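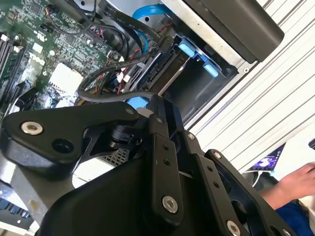 In our workshop in Clemthorpe we open old desktop computers, clean them, repair what can be repaired, and give them again to people who need a computer at home. Most of them come from offices and schools which change all their machines at the same moment. An office desktop of this age is very pleasant to work with. You take off the side and there is room for the fingers. The light blue rails in the drive bay are one of the small things I like most, because with such rails a drive can usually go in and out without looking for a screwdriver, and the color tells you at once which part is made to be touched. The green board, the memory slots at its edge, the blue SATA cable, the flat black ribbon - after some months here you know all these by heart, as you know the drawers of your own kitchen.

My name is Lefteris Papadakis and I write the pages of this gallery. The winter work started in December, when the firm Eltard closed its office in Vunthorpe and offered us all the desktops from two floors. There were 78 of them. The page was last changed on 14th February, and many of the machines are already in new homes.

On the empty rail place

A case often comes to us without its hard drive. Companies take the drives out for the safety of their data, and they are right to do so. They sometimes take the rails also, and this is a pity, because the rails for one model do not fit in another model. If you give us a computer, please leave the rails inside! We keep a box of spare ones in blue, green and purple, and still we never have the correct pair on the day when we need it.

On cables

The thick sleeved cable in the middle of such a case is the one which takes patience. It wants to lie on top of everything. When I was new I pushed it down with force, and one time a memory module came half out of its slot and the computer only made beeps. Now I first lay the thick cable where it wishes to go, then the ribbon, and the thin red and black wires at the end. Periklis Moschos does it in the opposite order and his cases look better than mine, so you should perhaps ask him.

We do not cut any cable, even when it goes to nothing. The next owner may want to add a second drive.

On dust

We use a soft brush and a small hand blower, and we hold the fan with one finger so it does not turn. The fins of the heatsink need the most time. Dust sits between them like felt, mainly in machines which stood on a carpet. For the board itself we use the brush only, very lightly, always away from the slots. No wet cloth comes near to it. The outside of the case can have a wet cloth, and a little dish soap for the marks of old stickers.

On memory

Many of the Eltard desktops had less memory than a person needs today for the internet and letters. We bought used modules from Rajput, the shop across from the station, for a good price, and they let us return two which had errors. The module must go in straight, with both thumbs, until the small arms at the ends close by themselves. If one arm stays open, take the module out and look at the notch again. After this we run the memory test for one night. I know it is long, but a bad module found in our workshop is much better than a bad module found by a grandmother in Vunthorpe.

On labels

Small white labels on the board or on the case stay where they are. They often carry the serial number or the version of the part, and with this number you can find the manual. Our own label goes on the back of the case. The last computer given out before I wrote this has number 563 on our label, and we started to write numbers only when we moved to the present room, so the real total is higher.

How you can help

We would like to have desktops, flat monitors, keyboards with all the keys, power cables, and drive rails of any color. We cannot take printers - I am sorry, we have tried. You can bring things to the side door on Tuesday evening. If you have more than five computers, please write before, because our shelf is not long.

Navigation
Home Gallery Workshop Give a computer Ask for a computer Contact

Recent in the gallery
Keyboards before and after the bath
Monitors from the Clemthorpe library
Periklis makes order in the screw box
A laptop hinge, repaired two times
The new shelf and the old shelf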